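The Land Court at Windlow opens its doors to visitors once a year, in June, and for most of its history this has been a kindness nobody asked for. I went because our district law society newsletter wanted two pages and I had failed to look busy at the meeting.

Doors were at 9 a.m. By 9:20 the line reached the bicycle rack, and a bailiff came out to tell us that bags would be searched, belts would come off, and the coffee cart would not be making drinks with foam. The third item caused the most unrest.

Inside you get a paper badge and a folded map of the building. The map shows two courtrooms, the registry, the records basement, and something called the Quiet Room, where a man was loudly taking a call.
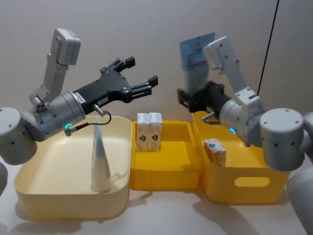

Windlow Land Court – Registry and Records Department

The registry was our first stop and, for me, the best of it. If you have ever filed a boundary claim in this district, you know the counter: a long sheet of scratched glass with a gap at the bottom just too narrow for a full claim packet. I had only seen it from the front. From behind, it looks the same, but the people are sitting down.

Our guide was Iddrisu Ayaaba, the deputy registrar, who has the calm of a person who has been shouted at by professionals. He told us the registry took in 1098 claims last year. Most are what he calls fence cases. Two families share a line, one of them puts up a fence, and the other finds a grandfather's letter. A smaller group are title cases, where the question is who may speak for a piece of family land at all. Those are slower, they fill more boxes, and they are the reason the court exists.

He walked us through the life of a claim. You file it, and a clerk checks that every page has a number. It gets a notice period so that anyone with an interest can object, and in Windlow somebody always has an interest. Then it goes to a conference with a court officer who tries to settle it over a table. If that fails, it goes on the list for a hearing. I asked how long the list was. He said it depended on which list, and a woman from the back of the group, who turned out to have a case on one of them, laughed for quite a while.

The basement is reached by a stairway that smells of wet cardboard. The shelves hold 4000 bound volumes, the oldest with survey sketches done by hand. One was open under a lamp, and it showed the Laryea parcel, which any lawyer here will know from having lost a case about it. The western boundary is marked in brown ink as "the large tree." There have been three trees put forward over the years. The page gives no opinion.

We were allowed to look and told not to lean. I leaned, and was spoken to.

Upstairs there was a mock hearing in Courtroom 2, played by staff. The dispute was over a footpath to a well, and the clerk playing the angry neighbor had clearly been waiting all year for the part. The bench was made up the way it is on a real day, with one judge trained in law and two lay assessors chosen for what they know of local custom. After the ruling (the path stays open, the neighbor may not keep geese on it) we could ask questions.
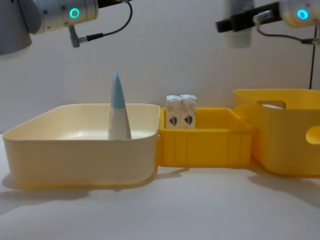

Public Education Team, Windlow Land Court

The first question was the one everybody had come with. Should the assessors have to be lawyers too? There is a proposal going around, and tempers in the bar have been up since winter.

The judge would not give a view, and took ten minutes not giving it. The assessors were more open. One said that in most of his cases the written law takes up a page and the custom takes up a morning, and he would like to see the exam that tests for the morning. The other said she would welcome training, especially in evidence, since she had once spent a full day listening to testimony she was then told to forget. She said she had not managed to forget it and could repeat it for us. The judge said that would not be necessary.

I went in thinking the case for legal training was plain, and I still mostly think so. People lose homes in this building. An appeal costs more than many of the parcels are worth, so the first hearing had better be a good one. But I have also watched trained lawyers in that room try to work out who counts as the head of a family, and it is like watching someone fold a fitted sheet. What struck me was that neither assessor seemed offended by the idea. They wanted to know who would teach the course, whether it would be held in Windlow, and whether lunch came with it. I have been to conferences on this subject that never got as far.

A man in a good hat asked why rulings are so hard to get hold of. This was fair. At present you apply in person, pay a fee, and come back. Ayaaba said the court plans to put new rulings on a public site through a system called Tumonent. He was asked when. He said "in stages," and the room gave him the look that answer deserves.

Lunch was in the side yard, where the legal aid clinic from Ratport had a table and a very good handout. It covers how to object to a claim, what to bring, and what happens if you miss the notice period, in words that a tired person could follow. They had printed 300 and were out by early afternoon. The bar society, at the next table, had a stack of its annual report and still had it at closing. I say this as a member.

I talked there with a couple who had driven in over the hill road with a folder of papers going back three generations. They had no lawyer and had not filed yet. They just wanted to see the room first, and try out where they would have to stand. I had not thought of an open day as being for that. It is probably the best reason to hold one, and somebody should put it on the poster, which this year had a clip-art gavel.

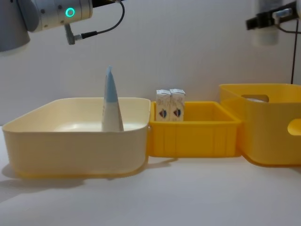 Court open day, Windlow, June

The afternoon was given over to tours of the holding area, which is one locked room with a bench, and a talk on survey maps that ran long. The surveyor explained why two honest people can measure the same field and get two sizes. It has to do with slopes, and old chains that stretched, and a good deal of lying. I took four pages of notes and have since been unable to read them.

A few practical points for anyone going next year. Parking behind the court is for staff, and they do mean it. The main stairs are steep; there is a lift by the registry, but you have to ask for the key at the front desk, and then wait for the person who has the key. Courtroom 1 is cold enough for a coat. Children are welcome and were better behaved than the bar. If you want to see the basement, sign up as you come in, because the groups are small and the list was full before ten.

Filing was closed for the day, though two people tried. One of them was a colleague of mine. His deadline was 4 p.m. and he had taken the line at the door for a line at the counter, and so had seen the whole mock hearing with a claim packet on his knees. The after-hours box is to the left of the main door. The slot is a bit narrow for a full packet.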